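Opinion | Home & Habits

The bed is not a table, but we use it like one

When I came to this country for work, I rented one room with a bed, a chair and a window. There was no table for the first 2 months. So I learned to do everything on the bed: I ate there, I folded the laundry there, I wrote letters there. Now I live in a bigger apartment in Skindcombe, I have a good table from a secondhand store, and still everything goes to the bed. Tissues, packets, plastic wrapping, the receipt from the pharmacy. I want to write in favor of the bedspread, because I think it is the only thing that saves us from ourselves.

In my mother's house the bedspread was a serious matter. It was put on before breakfast and taken off at night, and it was folded in four and laid on a chest. Guests sat on it. Coats were put on it when there was a wedding or a funeral. When I was sick as a child, I lay on top of it during the day with a box of tissues, and in the evening my mother shook it out from the balcony and the bed under it was clean. I did not understand then that this was a system. I thought she only liked the flowers.

Today many people I know have no bedspread. They have a comforter in a white or gray cover, and this is the top of the bed, and it is also the thing they sleep under. Everything that lands on the bed during the day lands on the same cloth that touches the face at night. In the store in Sanomholm where I looked for a new one last February, the seller told me that bedspreads are for grandmothers. I bought one anyway, for 60 dollars, and I have not been sorry for one day. 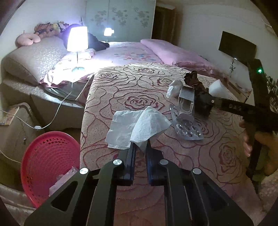
Aroha Pirihi, who read a first version of this text, disagreed with me in the margin. A bedspread, she wrote, only gives people permission to be messy, and if you had a bare white sheet you would pick up your used tissue at once and carry it to the trash. She said that a pattern of big roses hides crumbs for a week.

I have thought about this remark more than I wanted to. It is true that a pattern hides things. A white tissue you will always see on red roses, but a crumb or a thread you will not. I do not agree, though, that a plain sheet makes a person tidy. I had a plain sheet for many years and I was not tidy, I was only nervous. A home where every object must be carried away in the same minute is tiring to live in, especially for a person with a cold.

What I ask for is modest. Let the bed be a place where things can lie until evening. Then clear it with your own hands, the clean tissues back to the packet, the used ones and the wrapping to the trash, and shake the cloth out of the window. With me it takes 9 minutes, and part of this is looking for my glasses. I wash the bedspread every second week, in cool water – the reds lose their color if I do it hotter – and I dry it over two chairs.

My neighbor Wondimu Negash keeps his bedspread on even at night, folded down to the feet. I would not do this myself, but his is heavier than mine and his room is cold.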